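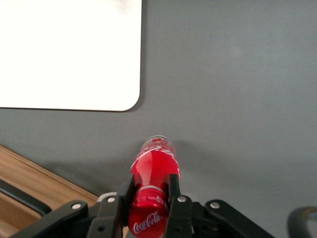 Suvora Self Storage: Things People Ask Us

We rent empty rooms with doors that lock. You would think that left little to discuss, but the phone rings from eight in the morning and the same questions come up, so we wrote them down. Food and drink get asked about more than anything else. Sealed drinks are fine in a unit, and a red aluminum Coca-Cola bottle with its metal cap on will give us no trouble at all. A tray of lasagna will, and so will you when you come back for it in October.

What sizes do you have?

The smallest is 5 by 5 feet, which holds the contents of a closet or one person's skiing phase. The 5 by 8 takes a small bedroom. Past that, come in and look. People are bad at guessing the size of their own belongings, and they always guess in the same direction.

Can I live in my unit?

No.

Can I just sit in it for a while?

Yes, during gate hours, with the door open. Some customers bring a folding chair. We don't ask.

What can't I store?

Gasoline, propane, fireworks, paint thinner, tires by the truckload, anything alive, anything that used to be alive and hasn't been properly stuffed. Dry goods such as rice, flour and birdseed count as food and have to stay home. Mice can't read the lease. Canned goods are allowed if you take them away before the date on the can.

Is the building heated?

The main building is kept above freezing. The outdoor row is kept at whatever the weather is doing. If you own a piano and are fond of it, rent inside.

Why is there a unit 1270 when the place is so small?

The first digit is the building and the rest follows a system put in by the previous owners, Shi Storage, who took the explanation with them. Unit 1070 is next to the office. Unit 1270 is by the back gate. We have stopped looking for the logic and put up arrows.

Who has a key to my lock?

You do. We sell a decent disc lock at the desk, and both keys go home with you. If you lose them, Erzsébet Dudás in the office will cut the lock off after seeing your ID, and she will look at the photo for longer than you'd like. There's a charge for the cutting. She doesn't charge for the look.

What happens if I pay late?

You get five days before the late fee goes on. After that your gate code stops working until the account is paid up. We send an email first, then a letter, then we call. If you've moved or changed your number, please tell us, even if the reason you moved was to stop people calling.

Do you rent trucks?

No, but Zurkham Truck Rental across the road does. Book early for the end of the month. Their big truck does not fit under our awning, and the dent in the awning is there for anyone who wants a second opinion.

How do I move out?

Empty the unit, sweep it, take your lock off and let the office know. Leaving the lock on means you are still renting, and we'll keep billing you for a very tidy empty room. A broom hangs by the elevator. Please don't move out with the broom.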